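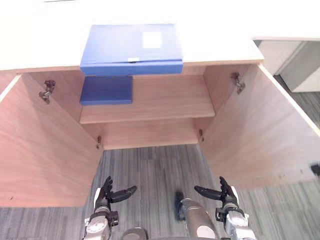

Llevo desde octubre enseñando tareas de oficina a un robot de dos brazos, y la de archivar carpetas es la que más horas se ha comido. Yo la había puesto en la lista como una de las fáciles. Abrir un armario bajo, meter lo que toque en la balda, cerrar las puertas. Con las dos manos propias se hace sin mirar. Con las del robot, manejadas desde unos guantes y unas gafas a dos metros de distancia, cada parte tiene su truco, y el mayor de todos son las puertas. Con las dos abiertas hacia fuera queda un hueco cómodo para trabajar, con la balda de madera a la vista y una carpeta azul ya colocada a la izquierda, pero las propias puertas estrechan el paso de los brazos por los lados. Si entro con el codo abierto, rozo. Si entro con el codo pegado, la muñeca llega torcida y los dedos no cierran bien sobre el cartón.

El proyecto se llama Camenzind y lo hacemos en una planta baja de Brovville, encima de un taller de bicicletas que hay en el sótano y que mete ruido de compresor toda la mañana. El programa con el que grabo es Jamow. No tiene mucho misterio: guarda lo que ven las cámaras de la cabeza, la posición de cada articulación y lo que mandan mis guantes, todo con la misma marca de tiempo. Pulso un pedal para empezar, hago la tarea, pulso otra vez y decido si la toma vale o se borra.

De archivar tengo 214 tomas buenas. El objetivo para esta tarea son 1.000, así que queda invierno por delante. Al principio pensaba que bastaba con repetir mucho y que los errores se compensarían solos. No ha sido así. Cuando entrenamos el primer modelo con lo que había, el robot aprendió muy bien una manía mía: antes de coger la carpeta me paraba un momento, con las manos quietas delante del mueble, mientras comprobaba en las gafas que no iba a dar con nada. El modelo también se paraba, solo que a veces ya no arrancaba. Tenía delante una imagen en la que mis manos casi siempre estaban quietas, y hacía lo que había visto hacer.

Desde entonces trabajo con otras normas. Las escribo tal como las tengo en el cuaderno, por si le sirven a alguien que esté empezando con teleoperación.

Las dudas se tienen antes de pulsar el pedal. Miro el mueble, decido qué mano va primero y por dónde, y entonces grabo. Si a mitad de la toma me doy cuenta de que he elegido mal, la borro, salvo que la corrección sea limpia. Las correcciones limpias las guardo con una etiqueta aparte, porque enseñan a salir de un apuro y de esas también hacen falta.

La mano que no trabaja se queda en un sitio razonable. Yo la dejaba colgando donde cayera, y en la pantalla aparecía cada vez en un lado distinto. Ahora empiezo todas las tomas con las dos manos delante del armario y a la misma altura, y vuelvo a esa postura al acabar.

El pulgar se coloca pronto. Con estas manos, si espero a estar encima de la carpeta para girar el pulgar, empujo la carpeta hacia el fondo y luego no hay forma de sacarla sin meter medio antebrazo. Lo coloco mientras el brazo va de camino.

No se cambia de postura en la silla. Parece una tontería, pero mi hombro de las once de la mañana no es el de la una, y se nota en las trayectorias. Hago tandas de hasta 5 tomas y me levanto.

La otra parte del trabajo es variar. Muevo el mueble un palmo, cambio las carpetas de lado, dejo una caja archivadora encima del tablero y otras veces lo dejo despejado. La caja de arriba da bastante guerra. Si sobresale un poco por delante, tapa parte de lo que se ve desde la cabeza, y hay que entrar en el hueco con menos información de la que uno querría. Me costó un par de tardes dejar de darle golpes con los nudillos del robot. Esas tomas, las de caja asomada, son ahora las que más me interesan: en una oficina normal los muebles tienen siempre algo encima.

También probé la enseñanza a mano, que consiste en soltar los motores y llevar los brazos cogidos por las muñecas. En casa de Moretti, los que nos alquilan el segundo equipo, lo hacen casi todo así. Para una tarea de un solo brazo me gusta mucho. Se siente el contacto, que con los guantes solo se adivina, y sale un movimiento más suave. Para el armario no me sirvió — necesito las dos manos en sitios distintos, mi cuerpo acaba delante de la cámara y las puertas me dan en las rodillas. Lo dejé después de una mañana y volví a las gafas.

Lo que todavía no tengo resuelto es cerrar. Al soltar la puerta, los dedos se quedan a veces enganchados en el canto y la vuelven a abrir un poco. Estoy probando a empujar con el dorso, con la mano medio cerrada, y de momento sale mejor con la derecha que con la izquierda. En diciembre entrenamos otra vez con lo que haya y contaré cómo ha ido. Mientras tanto sigo grabando por las mañanas, y por las tardes reviso las tomas y pongo las etiquetas.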